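A Visit to the Flarcombe Ball Works

Sep 2, 2021

Our club buys its rugby balls from Stardale, a small dealer that gets most of its stock from one place, the Flarcombe ball works. In August they asked if two of us wanted to come along on one of the works' visitor mornings. Our backs coach had never seen a ball made and neither had I, so we drove up the night before and were at the gate by opening time.

The works is a long brick building behind a feed store. Parking is at the side, and the visitor door is the green one, not the one with the sign over it. We signed in, were given ear plugs and a paper badge, and waited in a room with a coffee machine and a shelf of old catalogs. There were nine in our group. Most were coaches or equipment people from other clubs, plus a father and son who had read about the mornings in the local paper.

Tsion Weldu took us round. She started on the stitching benches and now runs the inspection room, so she knew both ends of the job. She talked fast and walked faster.

Panels

Every ball they make has four panels. The panel material comes in as a rubber sheet already bonded to layers of backing cloth, and the first room is where it gets cut. The press is loud, which is what the ear plugs are for. One man feeds the sheet and another lifts out the cut panels and puts them in trays. Training balls get three layers of backing and match balls get four. Tsion passed round one of each and you could feel the difference when you bent them.

Before cutting, the sheet has been through a mold that gives it the pimples on the surface. They have several patterns. The club pattern is small round pimples set close together. The match pattern mixes two sizes, and they told us handling in rain was the reason they changed to it. I have used both and I prefer the club pattern, but I play prop and don't pass much.

Printing comes next. Panels are printed flat, one color at a time, and left on racks between colors. A two-color club crest adds a day to the order. Ours has three, so that answered a question I had about our delivery times.

Stitching

I had expected machines. There is one, used for the mini balls that get sold as souvenirs, but full-size balls are sewn by hand. Each stitcher sits with a wooden clamp held between the knees, the panels inside out in the clamp, and works with two needles on one waxed thread. The holes are already punched. Tsion said there are 347 stitches in the match ball, counting the short run that closes it, and that a good stitcher takes a little under three hours.

The ball is turned right side out through the last open seam, with the bladder already in place. This is hard to watch if you like things to go neatly. The stitcher pushes and kneads the whole thing through a gap that looks far too small. After that the closing seam has to be sewn from the outside with the thread ends hidden, and new people don't get to do that seam for their first year.

A few people asked about pay and hours. Stitchers there are paid by the hour and not by the ball. She said it used to be by the ball and that returns went down after the change. I can't check that, but the room was calm and people had time to talk to us.

Bladders and valves

The bladders come in from outside and they stock two kinds. Latex has a livelier bounce and loses air faster, so it needs pumping before every match. Butyl holds air for weeks and feels a bit dead off the boot. Nearly all club orders are butyl now.

The valve goes in the seam on their match ball instead of in the middle of a panel. The idea is that the weight sits in a better spot when the ball is spinning. They had a spinning rig set up to show this, with one ball of each type, and the one with the panel valve did wobble more. Our backs coach had several questions here and we got left behind by the group for a while.

Wet your needle before putting it in a valve. I have been told this for years and I still don't always do it. They showed us a bin of dead balls sent back from clubs and a good share had valves torn by a dry needle.

Inspection

Each ball is pumped up, left on a shelf overnight, and measured the next day for length, girth and weight. Anything that has lost pressure goes back. A sample from every batch goes on the kicking machine, called the Rornivico after the firm that built it. It has a padded arm that hits the ball against a net, 300 times for a training ball. We were allowed to watch 35 kicks and then it was turned off so we could hear the talk again. The ball is measured afterward to see if it has gone round. They all go a little round in the end, which anyone who has looked in the bottom of a club ball bag will know.

The dimensions wall was worth a stop. It has old balls mounted in order, starting with a fat one that looks closer to a soccer ball. You can see them get longer and narrower as the running and passing game took over from the kicking one. There is a leather ball with lacing, a waterproofed leather ball, and then the first of the synthetics.

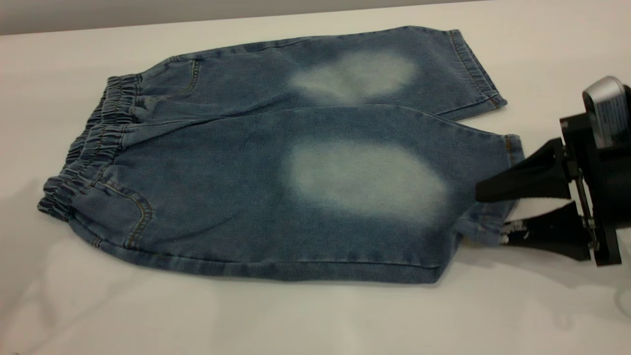 The shop and lunch

The tour ends in the shop, as they do. Seconds are sold from two wire bins by the counter at a good discount. The faults are mostly in the print, a crest slightly off center or a smudged letter, and they are fine for training. We bought six. They also do pumps, needles, kicking tees and a repair kit that I would not bother with, as no one at our club has ever gotten a repair to last.

Lunch is not part of the visit. We walked down to Sheikh, the cafe at the bottom of the hill, with the father and son. Soup and a roll, quick service, cash only on the day we went. The boy had been given a mini ball at the end of the tour and it went under the table several times.

Practical notes

Visitor mornings run twice a month and you have to book. The tour took us a bit over two hours, with the last half hour spent standing still in inspection. Floors are flat all through except for three steps down to the cutting room, and they will take you round by the yard door if you ask when you book. Children need to be ten or older. Wear closed shoes, they do check.

Photos are fine in the stitching room if you ask the person first. No photos in the mold room.

We put in our order for the new season before leaving - match balls with the seam valve, training balls as before, and a plainer crest on the training balls to save a day or two on the printing. Stardale will deliver them with the tackle bags. If anyone from another section of the club wants to go on one of the mornings, let me know and I will pass on the booking number.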